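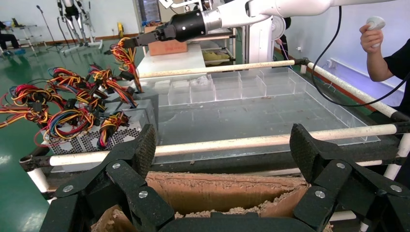

Grippers, open carton and the power supply heap beside the work area.

Workshop tips: recording pick-and-pack demonstrations with power supplies

Notes from the Titstead bench, kept by Ajith Chettiar. Last revised in November.

These tips cover the power supply job only: lift a unit from the heap, carry it over the rail, set it down in a compartment of the carton. The flat-pack bracket job has its own page.

Before the first take

Wipe the rails. Smudges do no harm to the arm, but a clamp that has crept along a dirty pipe will shift the work area, and all takes after that are slightly wrong. Check the clamps by hand at each joint.

Check the bolts on the finger links with the correct hex key. Quarter turn at most. If one keeps coming undone, put it on the fault sheet and stop using that finger.

Brush the ridged pads with a dry nylon brush. Do not use solvent on rubber tips.

Turn the heap over. If the units are left as the last operator stacked them, the policy learns the stack. Push them about, tip a couple on end, and let the wires fall where they like.

Cartons

Old cartons are fine, and we keep a mix of them. Fuzzy edges and torn flaps turn up in real packing, so a few should be in the data. Throw a carton out when a divider no longer stands up by itself. The internal width matters more than the looks: leave a finger's thickness on both sides of the unit, or the lower finger will catch the wall on release.

Fold outer flaps well back. Tape them under if they spring up.

Lifting by the harness or by the case

Both are allowed. Label them separately.

Harness lifts are quick to demonstrate and hard to place. The unit hangs at whatever tilt the wires give it and swings when the arm stops. Slow down over the last hand's width before the carton, wait for the swing to die, then lower. Take hold of the whole bundle close to the case. Two or three strands will carry the weight once, but they pull out of the connector sooner or later. The units on this job are scrap and must not be plugged in afterwards.

Case lifts need a clear face on two opposite sides. Avoid gripping across a fan grille.

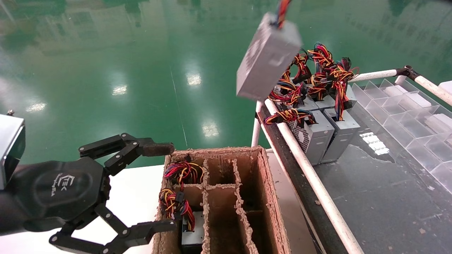
Harness lift with two compartments already filled.

Tuck the wires in after placing if the instruction sheet for the block says so, and leave them draped if it doesn't. Mixing the two within a block was our largest source of rejected takes. In the Ristberg set we had 3,958 takes before review and lost 178 of them to that fault alone.

Handling the controller

Hold it level with the chest, elbow in. Keep the cable behind the forearm and give it enough slack to reach the far rail without a tug. A tug on the cable shows up in the recording as a small jerk of the wrist, which the model will copy.

Move at the speed you want back. Fast operators produce fast, careless policies. Pauses are acceptable before a grasp and before a release. Pausing halfway through a carry is not, so abort and mark the take.

If you drop a unit, keep recording for as long as it takes to recover it properly. Recoveries are useful and we are short of them. Label as "recovered", never as "clean".

Other items on the bench

The clear tray can stay on the work surface. Move it between blocks so that its position varies. Acrylic throws reflections, and the wrist cameras should see plenty of these. The same goes for a glossy floor: do not cover it or turn the ceiling lights off to tidy up the picture.

Block length

We run 80 takes to a block, then change operator. Attention goes before the hands do. Ackermann, who set up the first version of this job, ran double blocks and found the second half noticeably worse at the release.

For a single carton type, 1,980 accepted takes gave us a usable first policy. Storamness got by with fewer, but they used one layout and the result did not carry over to our bench.

After the block

Play back the first, middle and last take at normal speed, both wrist views. Write the carton type, lift type and wire instruction in the log before leaving the bench. Empty the carton back on to the heap by hand, case first, with gloves on. The pressed steel edges on some units are sharp.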